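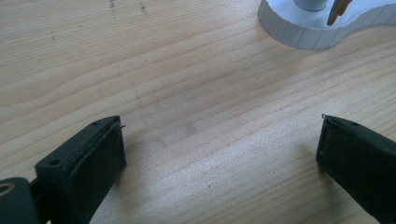

Leave the Table Alone

Every spring the shared workroom where I rent a bench gets a cleanup, and every spring somebody proposes sanding the tables. This May the proposal came with a quote from Dubey, the refinishing outfit over in Brodcombe. Four tables stripped, sanded and given a hard clear coat, with the room closed for five days while it dries. The quote was fair. I voted no, and I would like to set down why, as the vote was close and the question will come back.

I have nothing against clean furniture. A table that sheds splinters needs sanding, and a table that rocks needs a new leg or a folded card under it. Ours don't shed and don't rock. What they have is marks. There are gray smudges where people work, a few scuffs, and small dark specks and scribbles that could be ink or could be plain dirt. You can put a cup down on any of it. You can write on it, cut fabric on it, eat lunch on it. The complaint is only that it shows.

My view is that a work table is allowed to show it. We bought pale wood because it makes a room brighter and because small parts are easy to find on it. Drop a black screw on a dark table and you'll be feeling around for it with your palm. The price of a pale surface is that it also shows every pencil slip. People who want the first thing should put up with the second.

There is the money, too. The job would have cost each member 18 dollars a month until the end of the year. That won't break anyone, but the same money would fix the draft at the back window, which I can feel on my neck from October on. It would buy better lamps. I have not heard one person say they did worse work because of a smudge. I have heard plenty say they went home early because they were cold.

Then there is what a new finish does to the people using it. I saw this at the Dostby reading room, where they redid the long tables a few years ago. They came out beautifully. Within a month there were felt pads, then cork mats, then a sign about the cork mats. No pens without a blotter. No bags on the surface. I used to spread out there for a whole afternoon, and now I keep my elbows in. The tables look as good as the day they were done, and half the seats are free at four in the afternoon, which used to be the busy time.

The other side has an argument I take seriously. Neglect spreads. If you let the tables go, they say, people stop wiping up, then stop sweeping, and after a while you are working in a shed. I have worked in a shed and I know what they mean. But the answer to that is a cloth. Most gray smudges on bare-looking wood come up with a damp rag and a drop of dish soap, wiped with the grain and dried right after. Ink mostly doesn't. A soft eraser will take off pencil and some rubber scuffs. I would be glad to see a rag and a spray bottle hanging by the door, and I would use them.

A member also brought in a bottle of something called Wellurora, a polish that is meant to hide wear. We tried it on a corner. The wear could still be seen, and the corner was slippery enough that paper slid off it. I'd rather not do the other corners.

I'll admit I also like the grain. It runs in long soft waves, wide in one place and narrow in the next, with tan bands and creamy ones, and when I am stuck on something I look at it. Sanding would not remove it, I know. A thick glossy coat would put the overhead light on top of it, though, and for most of the day I'd be looking at the light.

So my proposal for next year is a small one. Wash the tables properly twice a year, all of us, on the same evening. Sand by hand any spot that catches a sleeve. Leave the marks that don't come out. If a table really fails, with a split or a lifted edge, call Dubey for that table and pay them what they ask.

The window should be done first. I have asked for a price on that and will pin it up by the sink when it comes.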